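Call for Participants: Handling Demonstration and Open Day, Triretti Workshop, Grornau

Triretti is looking for adult participants for its open day in February. The day combines a public demonstration of small-object handling with practical sessions in which visitors operate a hand-held gripper themselves. Participants are not employees and no technical background is required. Places in the practical sessions are limited and must be requested in advance. The public demonstration is open to anyone who has registered at the door.

The subject this year is jewelry and small accessories on household surfaces. Earlier open days used kitchen items, most of them rigid and easy to grip. Necklaces, cords and bracelets change shape when touched, and a method that works on a cup or a box is of little use with them. The task is to pick up one item at a time from a printed tablecloth and place it in an open tray, or to take items from the tray and lay them out on the cloth. The operator holds the gripper by hand and closes the jaws with a trigger. Motion and camera data are recorded during each attempt and later used to train the arm shown in the afternoon demonstration.

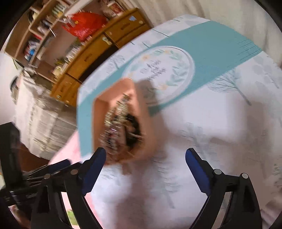 Satish Chaturvedi wrote to us after the previous call and asked that the announcement be plainer about pace. I came expecting to be timed, and I rushed the first half of my session. It would have helped to read beforehand that a slow attempt is as usable as a fast one, and that dropping something is not held against you.

The point is accepted. Attempts are not timed. A dropped item is left where it falls if it is still on the table, and the operator continues from there. Such attempts are kept in the set and labeled as recoveries. The set stands at 1,784 attempts before the open day, and recoveries are underrepresented in it.

What participants will do

Each participant attends one practical session of two hours, including a short introduction to the gripper and a break. Sessions are run by Marijke Dewulf. Participants work in pairs: one operates, the other resets the table between attempts, and the roles are exchanged after the break. The person resetting chooses the new layout. We ask only that items not be arranged in straight rows.
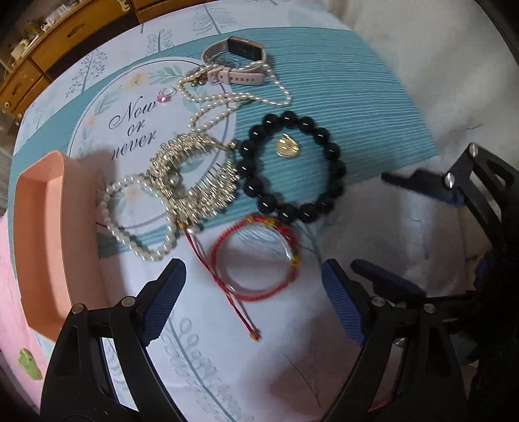
Layouts should resemble what a person might leave on a table at the end of the day, with some items overlapping. Regular spacing produces regular movements, and the trained arm then fails as soon as two objects touch. Loops are of particular interest. A coin pendant lying inside a ring of black beads can be lifted only by bringing the fingertips down within the ring, and the thin loose ends of a red cord bracelet offer a grip that many first-time operators overlook. Either approach may be tried. Participants should not ask the session leader which one is correct, as variation between operators is part of what is being collected.

Requirements

Age 18 or over.
Able to hold a light tool at table height, with breaks as needed.
Normal or corrected vision sufficient to distinguish small beads.
Willing to remove rings, watches and bracelets before the session.
Willing to sign a recording consent form. The cameras face the work surface, but hands may appear and voices may be picked up.

Left-handed applicants are encouraged. The gripper can be used in either hand.

Schedule

Practical sessions take place in the morning. The public demonstration begins at 3 p.m. in the ground-floor room, followed by questions. The arm will attempt the same task with layouts set by visitors. Three layouts will be taken from the audience, and failed attempts will be repeated once only.

Compensation

Participants in practical sessions receive a flat payment and travel costs within the Grornau area. Attendance at the demonstration is free and unpaid.

How to apply

Send your name, preferred hand and any access needs to the open day desk at Triretti, marked for the attention of Marijke Dewulf. Applications close on the Tuesday before the event. Confirmed participants will receive the consent form and directions by return. Parking is at the rear of the building; the front entrance has a step, and the side door is level.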